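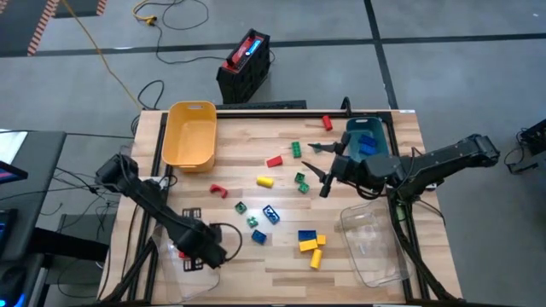 The two-arm table with the sorting blocks out and the bins at the corners.

5 min read

Gripper comparison, progress report to the Westau fund
7 Jan 2020

Hello again from the bench! You asked for something shorter than the July report, and less stuffed with tables, so I've put the tables in the attachment and kept this to what we did, what we found and what we'd like to do with the money that's left.

Quick reminder of where we were. The grant pays for us to compare two sets of fingers, the Hebden (long, pointed) and the Brustus (shorter, with a wide flat pad), on the same sorting job. Toy building blocks go from the middle of the table into bins, by color. I know it sounds like a nursery game, but the blocks are a pretty mean test. A rectangle is easy. A cylinder lying on its side rolls the moment one finger touches it before the other, and the arches have very little to hold on to if you come at them from the wrong direction.

Since the last report we've logged 1,047 picks, split between the two sets, and I'm happy with how even the split is (the first month wasn't, and we threw those runs out). Of the whole lot, 255 were cylinders, which is more than we'd planned, because that's where the two sets really part ways.

So, the Hebden fingers. I like them a lot. They get down between blocks that are sitting close together without shoving the neighbors around, and they can pull one piece out of a cluster that the flat pads just bulldoze. Where they let us down is grip on anything round. We had 29 drops on cylinders with the pointed fingers, nearly all of them on the way up, a hand's width off the table. The Brustus pads dropped far fewer, but they need room to open, and in a tight group they fail before they've even touched the block they're after. The attachment counts those as missed picks, separate from drops, and I'd ask you to read the two columns together.
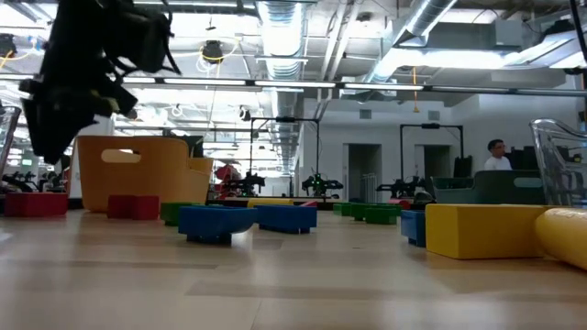
Tabletop view, gripper hanging open above the table, with the other stations behind.

Cameras ate more of the fall than I wanted. With only a high view we kept misjudging how far the fingertips were from the wood, and we'd either stop short or tap the table. A low view fixes most of that and brings its own headaches: the front blocks hide the ones behind them, and the shiny tabletop throws back reflections that the color finder took for real blocks. A yellow block and its reflection look like one very tall yellow block! We've changed the color finder to ignore anything below the table line and the false picks have mostly gone away. I'd still like to try a matte mat before I call it solved.

The controller swap is done. We moved both arms over to the Zusberg boards and the jerky start we complained about in July is gone. Setup took roughly 5 days, longer than I'd budgeted, mainly spent on cable routing. The loop of cable by the gripper has to be slack enough for the wrist to turn and short enough that it doesn't sweep a block off the table, and we got that wrong in both directions before we got it right.

Money: we're under on parts and over on hours. I'd like to move what's left of the parts line into hours, if you're fine with that, and spend it on a third set of fingers, pointed at the tip with a thin rubber pad further back. The drawing is finished and the first pair can be printed as soon as I have your yes.

Still open are the arches (too few picks to say anything yet) and the runs with both arms working at once, which I've put off until the new fingers are on.

We use cookies to remember your settings. Accept all | Manage choices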